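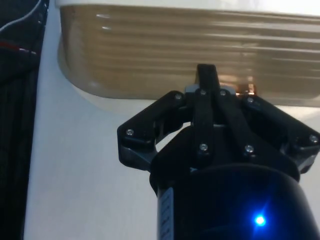 About us

Holloteo is a supplier of reusable storage containers to schools, clinics, workshops and small offices. We choose, check and supply tubs, trays, bins and boxes in plain colours, and we advise the people who look after shared rooms on how to keep the contents of those rooms in order. Our office, sample room and stores are on one site in the Lavell building, where the company has been based since it moved out of its first premises on Damgaard Road.

Our beginnings

The company was founded by Ayane Hirano, who had spent much of her working life managing supplies for a group of primary schools. Each school bought its containers separately, from whichever catalogue happened to be on the desk, and over time the cupboards filled with boxes that would not stack and lids that fitted none of them. Ms Hirano proposed a single range for all the schools in the group, ordered once a year and replaced piece by piece when something was broken. The proposal was accepted, and other schools asked whether they might buy from the same list. Holloteo was set up to answer those requests.

The original list ran to a single sheet of paper. A copy hangs in the entrance to our offices, with the corrections made in pencil during the first summer.

What we supply

Our present catalogue contains 98 items, arranged in four families. The first is open containers for worktops and shelves, most of them in ribbed plastic. The second is lidded boxes for longer storage. The third is shallow trays and drawer dividers, and the fourth is made up of labels, label holders and replacement lids.

The worktop containers are the items for which we are best known. They are offered in beige, grey and white. Customers sometimes ask why we do not sell brighter colours. We did so for several years, and found that rooms which began with a careful colour scheme lost it as soon as one colour went out of stock. A beige container bought today may be set beside one bought some years ago, and we take a good deal of trouble with our makers to keep the shade the same from one batch to the next.

Ribbed sides are used throughout the worktop range. The ribs run horizontally and help a thin wall to keep its shape when the container is full. They also give the hand something to hold. The lip is turned slightly outwards so that the container may be lifted from a shelf above shoulder height without the fingers having to reach inside.

Lidded boxes are sold under the name Naller. The Naller range comes in three depths, all with the same lid. This was the first request made to us by the schools, and it remains the rule by which every addition to the range is judged: if a new box needs a new lid, it is not added.

How we choose and check our goods

We do not own a factory. Our containers are made for us by a small number of moulding firms, to drawings that we keep and revise ourselves. Samples of each new batch come to the sample room before the batch is released. They are looked at on a white table under even light, so that marks, warping and differences of colour may be seen easily. Lips and corners are felt by hand. Samples are then filled, lifted, stacked and left standing for a period set out in our checking notes.

A batch that does not meet the notes is returned. Small faults of appearance that do not affect use – a faint flow line, for instance, or a slight scuff on the base – are accepted for our seconds list, which is offered at a reduced price to charities and playgroups. The seconds list is brought up to date each August, before the start of the school year.

Advice on shared rooms

A large part of our work is done in the rooms themselves. On request, a member of our advice staff will visit a stockroom, classroom, treatment room or workshop, and will prepare a short written plan. The plan sets out what is to be kept in the room, where each kind of thing should stand, and what size of container it needs. It will often recommend fewer containers than the customer had in mind.

Our advisers work to a few settled principles. Things in daily use should be kept in open containers between waist and eye level. Heavy items should be stored low. No container should be filled above its lip, and at least one in each row should be left free for whatever arrives next. Labels should be written by the people who use the room, in the words they use themselves. We have seen a number of well-planned stockrooms fail on this last point, where a box marked "Sundry Fixings" was passed over every morning by staff looking for hooks.

There is no charge for a first visit to a school. Other organisations are asked to pay a fixed fee, which is taken off the price of any order placed within 70 working days.

Repair, return and re-use

Containers that are cracked or badly worn may be sent back to us at any age. Those that can be cleaned and used again are passed to the seconds list. The remainder are sorted by type of plastic and sent for recycling. Replacement lids and label holders are kept for every item we have sold under the Naller name, including those no longer in the catalogue.

Customers are asked to remove old labels before returning goods. Warm water and a little washing-up liquid will normally do this; solvents should not be used, as they dull the surface.

Our people

The staff is divided between the office, the stores, the sample room and the advice service. New members of staff, whatever their post, spend their first fortnight in the stores picking and packing orders, and all staff return to the stores for part of the late summer, when school orders are at their heaviest. Ms Hirano continues to lead the company and has charge of the drawings.

Visiting us

The sample room is open to customers by appointment, from 9.30 in the morning until 4 in the afternoon. Every item in the current catalogue may be handled there. Visitors are welcome to bring the things they need to store, and many find this more useful than bringing measurements. Parking is available behind the Lavell building, and step-free entry is by the side door next to the loading bay. Please ring the bell and allow a few minutes for someone to come down from the office.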